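Inventory of Bin Eight

The instruction from the Felletent office was one page long. Every bin left over from the Skallstead closing was to be opened, listed and assigned a value or a dash. Xuelian Yao had 55 of them to get through before April.

She did the first seven in a morning. They held paper, mostly, and the paper went by weight.

Bin 8 had two compartments, and the divider between them had been worn down through the paint. She wrote "divider, abraded" in the margin, where the form had no column for it. The rear compartment was empty. She entered a dash.

The front compartment took longer. She entered a green plastic cup, on its side, and a pair of blue sunglasses, folded. She entered a long metal rod with a hook at one end – the form asked for purpose, and she left purpose open. A round silver object went down as "round, silver." Ishida, who checked the lists, would send that back.
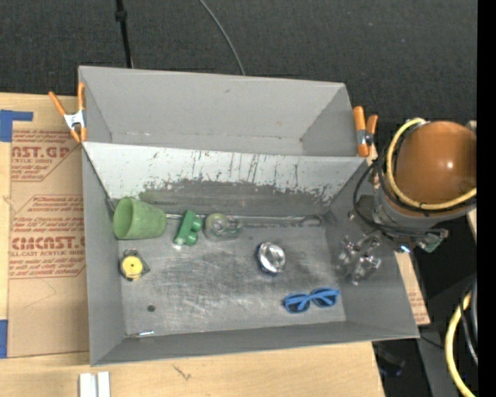

Item 1222

Ishida sent it back on Monday. His note read: "Identify or discard."

She telephoned him. He said that the number 1222 had been used for the silver object and that a number could not be issued without a noun.

"Then put lid," she said.

"Is it a lid?"

"I don't know what it would be a lid to."

He was quiet for a while. In the old Skallstead ledgers, he said, there was a clerk named Rikico who had written "belongs to the house" beside anything she could not place. It had been accepted for years. The column was still in the software, under a different name.

Xuelian found the column. She typed the four words, saved the record and carried the bin back to its shelf. Then she took down bin nine and cut the tape.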